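This site uses cookies to keep you signed in and remember your reading list. Accept | Manage settings

The Slow Art of the Tiny Stitch

I can hem a curtain. I can sew a button on in a moving car. So when Tamsin Tomoana invited me up to the suturing room at Kodorley in July, I figured I'd be fine (reader, I was not fine).

The first lesson is thread. It's skinny, it's dark, and it has opinions! Pull too hard and the edges of the cut pucker, pull too little and they just sit there ignoring each other.

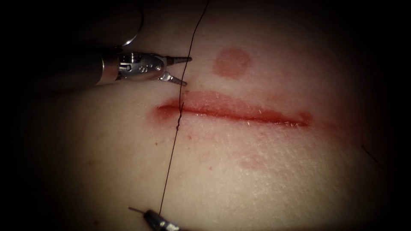
Tamsin starts everybody on a single stitch, in one side and out the other, and she makes you do it for 30 minutes before you're allowed a knot. I wanted to skip ahead. She slid my tea out of reach and said no.

Then comes the needle, and oh, the needle. It's curved, so you have to roll it through instead of shoving it, and passing it from one tool to the other is where I lost most of my afternoon.

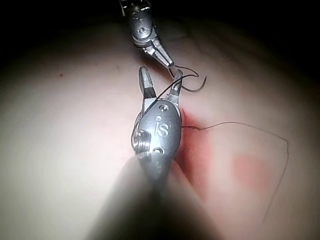 A curved needle between two instruments on a practice skin pad.

I must have fumbled that handoff 400 times. My trick, once I found it, was to slow way down and keep my eyes on the tips.
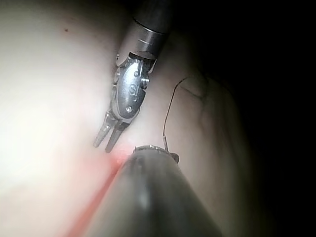 Dekker, at the next station, told me I was gripping too hard and that a relaxed hand makes a straighter row, which he said took him two winters to believe.

He was right, darn it. My next few stitches lined up pretty nicely, and I got cocky and tried a knot.

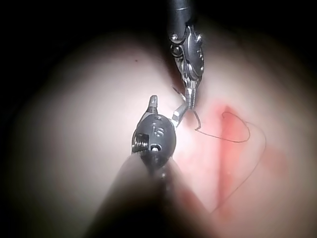 Loose thread is the real troublemaker when you're tying. You want enough of a tail to work with, but leave too much and it wanders off and tangles with whatever you do next. I snipped out two knots and kept the third, which Tamsin called "sturdy." I'm taking it! I drove home to Trullutdale with a sore neck and went straight for my mending basket.

Related stories
My Year of Visible Mending
Inside the Jinance Button Archive
Can You Learn Knots From a Book?

Contact us | Copyright, all rights reserved | Back to top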